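Learning by Hand: A Conversation with the Demonstration Program at Marulanda

The teaching laboratory at Marulanda occupies the ground floor of a former print works. Its staff show industrial arms how to carry out handling tasks, either by guiding the arm directly or by driving it from a separate station, and the recordings are then used to train control software. The program lead agreed to speak with the Lamport newsletter in January, on the understanding that the conversation would concern method and leave customers out of it.

The program began with hand guidance only. An operator took hold of the arm near the wrist and moved it through the task while the controller stored the joint positions. "It is a very natural way to begin," the program lead said. "A person with no background in programming can produce a usable motion on the first morning. The difficulty is that the person's hands and shoulders are in the way of the cameras, and the person feels the weight of the object in a manner the arm will not."

Remote operation was added the following year, using a station supplied by Ulell. The operator sits at a desk and moves a small handle, and the arm follows. According to the program lead, the change was not welcomed by everyone at first. Operators who had become skilled at guiding the arm found the station slow. "They said that they had lost their sense of touch, and they were right. We had to ask them to look at things they had previously felt."

New operators now receive 38 hours of supervised practice before their recordings are accepted into the main collection. The early hours are spent on reaching and stopping, with no object present. Grasping comes later, and picking from a bin comes last. Bins were described as the point at which most trainees become discouraged.

"An object standing alone on a table is generous," the program lead said. "You may approach it from several directions. In a bin there is a wall on each side, and the pieces lie against one another. A trainee will choose the piece on top or the piece in the middle, and will forget to consider where the fingers and the cables have to go. I ask them to say aloud which piece they intend to take and from which end. If they cannot say it, they are not ready to move."

The laboratory keeps a written record for every session. At the time of the interview the bin task accounted for 1158 accepted demonstrations, recorded by 6 operators. A demonstration is accepted when the motion is continuous, the piece is held at the close of the grasp, and the operator has made no correction with the hand control unit during the run. Runs that fail one of these conditions are stored separately. The program lead was firm that they should not be deleted.

"A hesitation is information. If four operators pause at the same place, I would like to know what is difficult about that place. We removed pauses in the first months, and the arm learned to arrive too quickly at a point where every human being had slowed down."

Asked whether a single expert would produce a cleaner collection, the program lead agreed that it would, and said that the laboratory had tried it. The resulting behavior was smooth but narrow. When the bin was moved a short distance along the table, the arm performed poorly. Recordings from several people, with their different habits of approach, gave steadier results. The laboratory also varies the starting positions of the pieces by hand between runs, following a printed sheet prepared by Draltine.

The interview turned to fatigue. Operators work for no longer than 70 minutes before a break, and the limit is enforced by the session software. "Quality falls before the operator notices. The approach becomes steeper, the grip is closed early. We saw it in the recordings and we set the limit from that."

On the question of whether remote operation will replace hand guidance altogether, the program lead expressed doubt. Hand guidance remains in use for tasks involving insertion and for pressing a part against a surface, where the resistance of the material tells the operator how far to go. For picking and placing, the station is preferred. The laboratory intends to continue with both methods, and to begin asking operators to record the same task each way so that the two may be compared.

"I would want the comparison to be made on the bin as well. It is the task our people know best, and they still disagree about how it should be done."

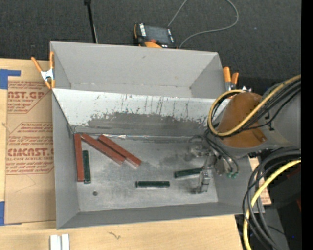
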